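Search this blog
Search
Type and press enter

My first season as a marshal at Brarkbridge

Last updated in May

I promised in my winter post that I would write something about standing beside a race track instead of sitting in front of the television. I have now done four meetings at Brarkbridge, so I think I have the right to say a few things, although the people who have done it for longer will find many mistakes here.

I should begin with how I came to it. In my country I followed circuit racing from when I was a child, always on television, and always the big championships. When I moved to Tistgate for my work I did not know that there was a circuit only 40 minutes away by bus and a short walk. I heard it before I knew about it. On a Saturday in my first spring I opened the kitchen window and there was a sound like a very angry sewing machine, far away, going up and down. My neighbour told me it was the small saloons and that the wind must be from the east.

The first time I went, I paid for a ticket like everybody. I stood at the corner which is called Gape. It is a slow right-hand corner at the bottom of a hill, and the name comes, so I was told at the tea hut, from the opening in the old wall where the farm carts used to pass. On a plan of the circuit it looks like nothing. When you stand there, you understand that the drivers arrive downhill, with the car already light at the back, and they must brake while the road still leans to the wrong side. In the first race that day, two cars tried to go through it next to each other. One of them went home on a lorry.

I was more interested in the people in orange than in the cars, I must say. They were over the barrier and working before I had understood there was an accident. When I came home I looked for how to become one of them, and after some weeks I had a training day, a pair of borrowed overalls which were too long, and a place on the post at Gape as a trainee.

What surprised me is how much of the day is waiting. We sign on at half past six in the morning. There is a briefing, which is read quickly, and my English was tested more by this briefing than by any examination I have passed. Then we walk to the post, we check the extinguishers, we sweep the gravel off the kerb, and we wait for the course car. A race for the club saloons is short. Between two races there can be a long time when you only talk about sandwiches and about who will win the championship.

About the championship I will write now, because the last round was the best racing I have seen with my own eyes.

The two leaders came to the final race separated by 2 points. The blue car with the Nirnano stickers had been fast all year but not lucky. The red car had been slower and had finished everything. All of us on the post had an opinion, and mine was that the red car would simply follow and collect the title. I was wrong. The blue car made a poor start and was sixth at the end of the first lap, and from our corner we saw it come back one place at a time. It never braked later than the others at Gape. It braked a little earlier, I am nearly sure of it, and then it was on the power when the others were still turning. You could hear the difference better than you could see it.

On the last lap they came down the hill together, the red one in front on the inside. I was holding the yellow flag rolled under my arm and I remember I was holding it much too hard. The red car went in a little deep. The blue car crossed behind it and had its nose beside the door when they left the corner, and then they were over the rise and we could not see any more. We had to wait for the commentator. When the loudspeaker said the blue car had won by half a car's length, the whole post shouted, and I include in this a man who had wanted red since the morning. 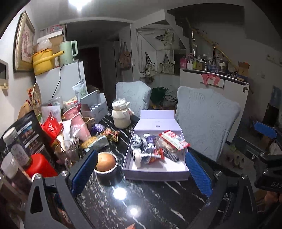

Open gift box on a black marble tabletop.

The presentation was in the clubhouse, when it was already becoming dark. I could not stay for all of it, as the last bus to Tistgate goes early and it does not wait for speeches. I heard the winner thank his mechanic, his mother and the marshals, in this order, and I thought it was a good order.

Some people have written to ask me if it is expensive to do this. It is not. You pay for your boots and, later, for your own overalls. The circuit gives a lunch bag, with a roll and an apple and a bar of chocolate, and at the bigger meetings there is soup. I have spent more on bus tickets than on equipment. You need to have good eyes, you must be able to stand for many hours, and you must not be a person who takes photographs when on duty. This last rule is very strict and I agree with it, but it was difficult for me in that last race.

Some others asked if it is dangerous. I prefer to answer that you are taught where to stand and never to turn your back to the traffic. In my four meetings the worst thing that happened to me personally was a wasp.

The engines of the saloons are limited to 1000 cc, so these are not very fast cars, and I know that some readers of this blog will find that funny after all my posts about the big teams. I can only say that I have watched many famous races where I looked at my telephone in the middle. At Gape I have not once looked at my telephone (it is also forbidden).

For next season I have asked to learn the flags properly. At the moment I am on the side of the post where you carry things and run. The flag people stand in pairs, one looks up the track and the other looks down, and they have to trust each other completely. I have been practising the signals in my corridor. The blue flag is the hardest to judge, because you must decide who is being lapped and who is in a real fight, and from the bottom of a hill all the small saloons look like brothers.

The new calendar is not on the circuit's page yet. When it is, I will put my dates in the column on the right, and if you come to Gape please wave from your side of the fence. I will probably not wave back until the chequered flag.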